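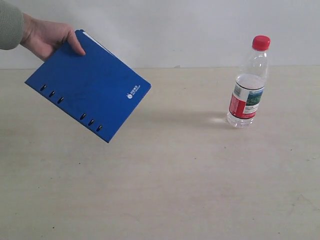 The blue one, before anybody opened it.

BINDER
by Debora Pace

Rafia called at ten past six. Get over here, she said, he's cleaning out the desk.

Who is.

Ignacio. Who else.

So I went. Hair wet, one shoe not tied. Two buses and then the hill. Noeline Whitcombe had been dead for three weeks and her apartment had to be empty by noon, the landlord had been decent up to then and was done being decent. 1081 Bravo Street, top floor, the door propped open with a bag of rice.

Boxes everywhere. Kitchen stuff, towels, the lamp with the burn on the shade. Rafia in the hallway with tape stuck all up her arm.

Where's the notebook, I said.

What notebook.

Blue. She kept it by the phone. You know the one.

Rafia did not know the one. Rafia had been Noeline's neighbor for two years and all she ever saw was the door chain and half a face. I was the one who did the shopping. I was the one who got sent back to the store for the other kind of crackers. I'd seen it maybe a hundred times, that notebook, and every time I came in Noeline shut it and put her hand flat on top.

Just sums, she used to say. Nosy.

Ignacio was at the table in the front room. He's her nephew, sort of, her sister's husband's boy, and he had a system. Keep, sell, dump. The dump pile was winning. He'd gone through the drawers already and the letters were in a trash bag, I could see the corners poking thru.

Did you read those?

They're gas bills.

Did you read them, though.

He looked at his watch. Guy with the van was coming at eight. Obsa Gebru, from Clelo Removals, he charged by the half hour and he'd told them twice. So no, nobody was reading gas bills.

I got down on the floor with the trash bag. Gas bills. Gas bills, a dentist, a card from a hotel called the Plurier with a drawing of a lake. Nothing on the back. More gas.

Then Rafia, from the bedroom. Is it this?

She came in holding it up by the corner like something she'd pulled out of a drain. It had been under the mattress. Not by the phone. So at some point Noeline had moved it, at eighty-eight, with her hip, lifted a whole mattress to do it, and she hadn't asked me.

Scuffs all over the cover. Little white logo down near the corner, I never could read it and couldn't now.

Open it, Ignacio said.

You open it.

I'm not opening it.

Rafia held it over the table and none of us moved. I could hear the fridge. I could hear somebody's radio downstairs, a man going on about the weather in July.

She used to put her hand on it, I said. When I came in.

So?

So nothing.

Ignacio took it off her. Quick, the way you do a bandaid. First page was numbers. Second page, numbers. Columns, in pencil, very small. He started to laugh, relieved I think, and flipped ahead.

Sums, he said. It's sums.

Give it here.

It was sums. Milk, stamps, bread. But down the right side there was another column and it had letters at the top. DP. I went past it the first time. Then I went back.

DP crackers, bus both ways. DP lightbulbs. DP soup, wouldn't take the money. DP stayed till nine, missed her show. Every trip. Years of it. She'd priced all of it, my bus fares, the lightbulbs, a figure for the hours even, and carried it over at the bottom of every page. The pencil got shakier. The last total had two lines under it. 1032.

What's DP, said Rafia.

I didn't say anything. My nose was running. I wiped it on my sleeve.

There was an envelope in the back pocket, the bank kind, thin paper. Ignacio counted it out on the table, licking his thumb. Ten twenties. 200. He counted it agian.

There was a note in with it. First part, D. Then a gap like she'd gone to answer the door. The rest of it was in pen.

Ignacio read it out loud and I wish he hadn't. I'd have liked to be the only one who had it for a minute.

Will do the rest when the Jiltard money comes. Don't let the boy round it down.

What's the Jiltard money? Rafia said.

Ignacio sat down. He'd gone a funny color. He looked at the trash bag, and the boxes, and the dump pile, which by now was up to the window sill.

How long have we got, he said.

Downstairs a van door slid open. Somebody whistling. Feet on the stairs, and Obsa yelling up, are you people ready or what, I'm on a meter down here.

Tell him no, Ignacio said. He was already on his knees, tipping the bag out on the rug. Tell him, I don't know, tell him nine. Debora. Go tell him nine.

I went. I took the notebook with me.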